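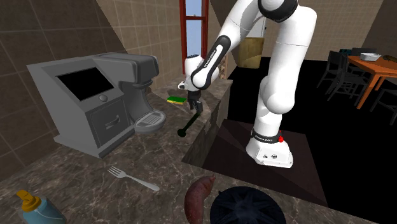
## Planning and tooling engineer, Kata project, Hayes office

Kata is our manipulation stack. It takes a camera view and a short instruction, works out where the arm ought to go, and then sends it there, mostly. We are hiring one engineer to help with the "mostly."

The arm lives in simulation. So does the kitchen, the coffee machine, and every object we have ever knocked off the counter. You will not need safety shoes. You will need patience with collision meshes, and a willingness to read a planner log all the way to the bottom, where the interesting part is.

### What you would be doing

- Owning the motion planner. It is good at reaching things and has strong opinions about detours. One of its approaches to the sponge passed through 637 waypoints.
- Cleaning up our scene loader, which accepts object scale as meters, centimeters, or a hopeful guess.
- Speeding up the nightly regression. It runs 36 scenes and should be done before the first person gets in at 9. It is not.
- Writing the tool that lets us scrub through a failed episode with both cameras and the planned path in step. At present we do this with two windows and a lot of squinting.

### What we'd like you to have

Solid C++ or Python, and enough of the other one to be annoyed by it. Some time spent with inverse kinematics, sampling-based planning, or trajectory optimization. Experience with a physics simulator, any of them; they all have their own way of making a contact explode.

A degree is fine. So is a repository we can read. Please don't send a certificate for finishing a course on prompt writing.

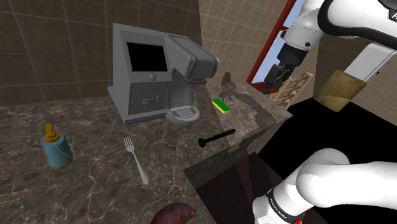 Pornel, who read a draft of this ad, objects that it makes the work sound like debugging and wants it known that there is research in it too. Fair enough. There is an open question in Kata about when to replan and when to leave the arm alone, and whoever takes this job can have it. We'd guess a third of your week would go there, and more once the nightly run behaves.

### The perception side

You won't own perception, but you will live next door to it. The pose estimator, Draris, is maintained by two people who would welcome company.

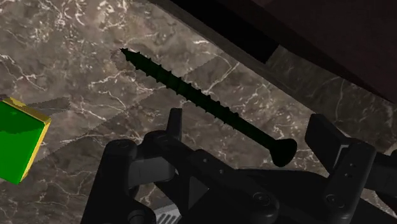 Most of our grasp failures start as small errors in estimated orientation, and they get worse as the wrist camera comes in close. Long thin objects are the usual trouble. A dark green screw on brown-gray marble, with a sharp tip at one end and a wide head at the other, gives the planner several places to grip and gives Draris very little surface detail on the head to work from. If you already have a view on which end to trust, put it in your cover letter.

### Practical matters

Full time, in Hayes, with two days a week from home if you like. Interviews are a conversation and one paid exercise, which takes some 10 hours and uses a scene from our own test set. We will send you our solution afterward, so you can tell us what's wrong with it.

Apply through the Kata page with a résumé and one paragraph about a bug you were slow to find. Applications close at the end of November.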